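Robot Software Lab, Unit 6
Perception and Control for Soft Things
Handout by Gemma De Luca, with exercises by Calum Rankin

Welcome to the unit I look forward to most! So far everything we have asked the arm to handle has had a shape. A block stays a block when you push it, so a pose is six numbers and you can plan with them. Cloth throws that out. A towel has no pose in that sense, and the software has to get by with something weaker. Finding out how weak you can go and still get a good fold is the fun of it.

Please read sections 1 to 4 before the lab. Section 5 is homework.

1. What the state estimator gives you

Our stack (Goston, the same one you used for pick and place) publishes three things on the cloth topic: a mask, an outline, and a height map of whatever sits above the table plane. The mask comes from color and depth together. On a white table a strongly colored towel gives a clean outline nearly every time, and you will get spoiled by it. Try a white napkin later and watch the outline crawl.

The height map is what tells a flat towel from a folded one. Two layers of terry read higher than one, but terry is squashy, so the threshold that works with no load is wrong once a hand is resting on it. Keep two thresholds and switch between them on the contact flag.

2. Occlusion by the robot itself

The arm covers the thing you most want to see at the moment you most want to see it. Goston removes the arm by projecting the joint model into the camera and cutting those pixels out. Good idea, with two catches. Cables are not in the joint model, so a loop of cable over the table can show up as a bump in your height map. And dark fingers over dark fabric have hardly any edge between them, so if the calibration is off by a few pixels, a bit of finger gets labeled as cloth.

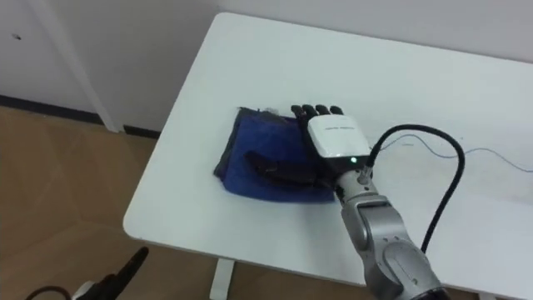 Photo: Eirini Pappas / Robot Software Lab

Look at where the hand meets the darker piece lying on the blue towel. The fingertips are easy, because they reach past the towel onto white table. The palm and thumb are the hard part, and color alone will not save you there. Trust the kinematics for the palm, trust the image for the tips, and blend the two - that is exercise 2.

3. Pressing without pushing

A flat-hand press sounds like the simplest skill in the library. Then you write it. Command a position slightly below the cloth and you are at the mercy of your table height. Command pure force and the hand wanders sideways on the fabric. We use a mix: force control along the table normal, position control in the plane, and a slow ramp between free motion and contact.

The control loop runs at 500 Hz and perception is far slower, so never wait for a mask inside the loop. Read the latest one, check its timestamp, and carry on. Every year somebody puts a blocking call in there and the arm starts to stutter (the first time, it was me).

Things to log on every press:
- contact flag and the time it changed
- force along the normal, filtered and raw
- fingertip positions from the joint model
- age of the mask in use

Raw force matters! Preben Eyvindsson spent a whole November chasing a drift that the filter had been hiding.

4. Planning the next move

Our planner, Skinner, is a short search over a few skills: press, pinch, lift, drag, release. It scores each candidate by rolling the outline forward with a very crude cloth model. You can give it up to 1,000 rollouts per decision, though I find 600 gives the same plans on towels. The crude model has no idea what happens underneath a layer, so Skinner replans after every skill and forgets what it believed before.

5. Exercises

1. Plot towel area from the mask through one full press. Mark where the hand enters. How much of the change is cloth and how much is occlusion?
2. Write the blend from section 2. Start with a fixed weight, then let it depend on the contrast at the finger boundary.
3. Add a fat cylinder model for the wrist cable and rerun exercise 1. Dougal Gillies has a neat version that fits a curve to the depth points - ask him, he loves showing it.
4. Optional: switch off the contact flag and try to recover it from raw force alone.

Send plots and code to Calum by 15 Mar 2020. Half-working code with a good plot is very welcome.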